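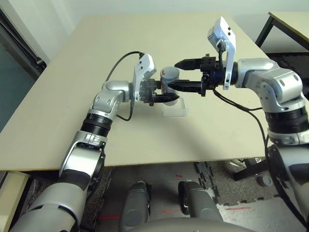

One reply to our last call read, in full: "Is it the stand you are testing or me? I put small things on stands all day and have never once thought about how I do it." The stand is under test. Persons who have never thought about how they do it are the persons we are looking for.

Call for participants: placement of small cylinders on clear stands
Ataron, Tabletop Products, Lockyer Building, Room 856

Ataron is seeking adults for a paid handling study. The study concerns the setting down, turning and picking up of small upright cylinders on low transparent stands. Stands of this type are used in shop counters, sample rooms and home displays. The base is hard to see against a light tabletop, and the edge is easy to misjudge. Results will be used to set the edge height and corner shape of the Pirlow stand range.

What participants do

Each participant attends two sessions on separate days. Work is done at a table, seated or standing as preferred. In the first session, the participant places gray cylinders on clear rectangular stands, one at a time, and turns each so that a colored mark on the rim faces a given direction. The cylinder is then lifted off and returned to a tray. Both hands may be used. Some trials ask for one hand to steady the cylinder while the other adjusts the stand.

In the second session the same task is repeated with different stands and with the room lighting changed. Participants are also asked to clear the table at the end: cylinders in the tray, stands wiped with the cloth provided and stacked with paper between them. The clearing task is part of the study and is timed. Speed is not scored, and there is no benefit in hurrying.

A short written form follows each session. It asks which stands were hard to see, which ones slid, and whether the mark could be read without bending down.

Who can take part

- Age 18 or over
- Able to lift and turn small objects with either hand
- Normal vision, or vision corrected with glasses or contact lenses
- No current injury to the hands, wrists or shoulders
- Not employed in the design or sale of display fittings

Left-handed applicants are encouraged to apply. Earlier rounds were short of them. Persons who took part in the Amberg round may not take part again, as the same stands are in use.

Please remove rings, bracelets and watches before the session - acrylic scratches easily, and a scratched stand has to be withdrawn from the set. Long sleeves should be rolled back. Hand cream should not be used on the day.

Payment

Participants receive $200 on completion of both sessions. Persons who attend only the first session receive half. Parking in the Lockyer visitor lot is free with a pass from the front desk. Other travel costs are not covered.

Data

Forms are stored under a participant code. Names are kept separately for payment purposes and deleted when the study closes. A participant may withdraw at any point, including between sessions, and may ask for the forms already completed to be destroyed.

How to apply

Applications are taken at the Lockyer front desk or by mail to Ataron, Tabletop Products, marked "Pirlow stands." State your age, which hand you write with, whether you wear glasses, and the times of day you can attend. Evening places are limited to Thursday. Applications close at the end of August. Applicants who are not placed will be kept on the list for the round on round-based stands, unless they ask to be removed.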